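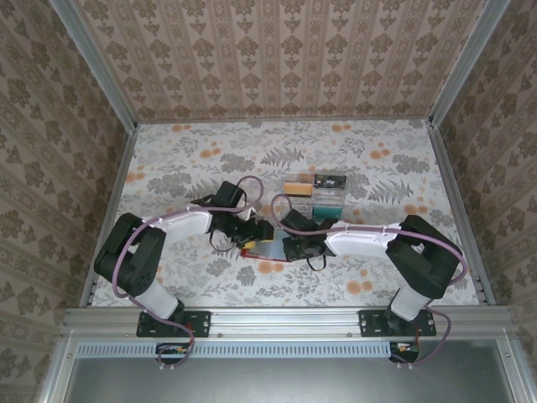

The Ironside bench has now completed its first six months of operation in the spare room, and a written record of its present configuration is overdue. The project began in October with a single arm and a modest aim, namely to have a machine handle small flat objects on an ordinary household tablecloth. The second arm was added over the summer. Both now stand on black mounting plates bolted to one aluminium rail, an arrangement adopted after separate bases proved difficult to keep in alignment. The fern-printed cloth has been retained throughout, as has the damask wallpaper, and all recordings are therefore comparable.

Expenditure to date stands at $1575, excluding tools already owned. The largest portion went to the joint motors, which were purchased second-hand from Uysal. Cabling remains the weakest part of the build. The present loops allow full travel at the shoulder, but they catch on occasion, and a proper guide is being drawn up.

The fingers have been revised several times. Smooth tips were found to be unsatisfactory on thin plastic, and knurled rubber pads are now fitted.
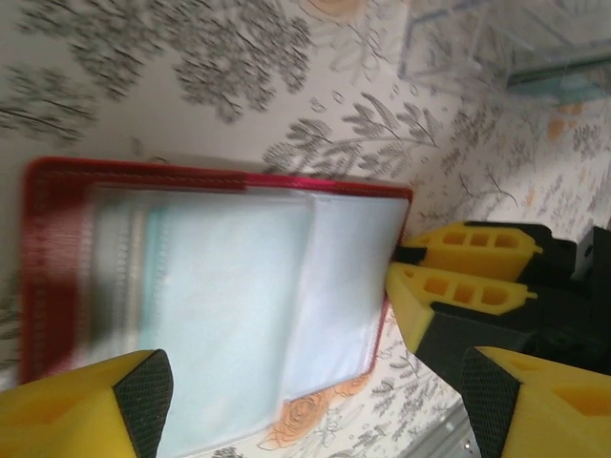
A trial of 100 attempts was conducted with the revised pads, of which 67 were judged successful. Most failures occurred when both arms approached the tray together — a matter of timing, in my assessment, and one that the Troreck control software does not yet address.

Roswitha Rieger has kindly reviewed the wiring and recommends that the two small boards beneath the rail be enclosed. That work will be undertaken next, followed by the cable guide. Drawings for the mounting plates may be requested through the contact page.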